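Kit corner: what we're spending, and when
10 February 2023

I promised a proper update on the equipment budget last time and then filled my space with the car park, so this one is all money. Get a cup of tea.

The short version is that the simulator licence is paid for, the workstation is on order, and the real two-armed robot is pencilled in for November. It's a long gap, I know! But the quote from Drastel came in higher than I'd budgeted once the second gripper set and the delivery crate were on it, and I would sooner buy the whole thing in one go than have a robot sitting at the Ritchie Road unit waiting for its hands.

So for now the tidying-up work is being done on screen, in the house model that came with the Metura package. Orange cans on the living room floor, an open brown bin, two arms to work with. I've grown quite fond of the place (I would happily have that fireplace at home).

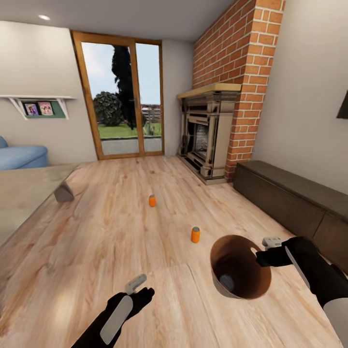 Do we need to buy the robot before we can start on the tasks?
Most of the early work can be done in the simulator, so the robot can wait until the task list is settled. What you do need early is a decent workstation, and that's where the first chunk of this year's money has gone.

Now, the workstation. I got 2 quotes and they were miles apart, mostly down to the graphics card. We went for the dearer one. I did wince, but the cheaper machine would have had us running jobs overnight and fighting over who got the daytime, and I've been in that queue before. Delivery is 15 working days, and then please give me a little while to get it set up before you all pile in.

The licence covers 19 seats, more than we'll use, but the next band down was too small and the price difference was silly. If you want a login, ask. There are spares.

A few bits that always get left off a robot budget, and that I've put on ours this time:

Spare finger pads. They wear, and they're always out of stock when you want them.
A service visit in the first year. Drastel price this separately, so look for it on the second page of the quote.
Floor space. Tallerau, who are doing the electrics at the unit, need to know where the robot will stand before they put the sockets in.
Things to pick up. Cups, cans, boxes, bins – it sounds like nothing, and then somebody's expenses claim arrives.

On that last one, I've set aside £70 for household odds and ends, and I'd like us to choose them to match the ones we've been using on screen. A tan paper cup with a white label is cheap enough. The cans may take a bit of hunting, because I want the same orange.

I'd also like a floor as close as we can get to the pale wood in the model. Vinyl or laminate, I don't mind, and I'm open to offers if anyone has a few packs left over from doing their hall.

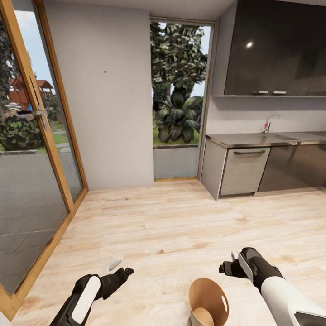

Posted by the Kit Corner editor

Where I'd really like your help is the order of spending between now and the summer. I've got the floor first, then the sockets, then the safety barrier, and the storage shelves last. If you think the shelves should jump the queue, tell me before I sign anything off. I've also left a bit unspent for the things I've forgotten – there's always a cable.

The spreadsheet is in the shared folder under Equipment. The yellow rows are guesses and the green ones are real quotes, so please don't change the colours.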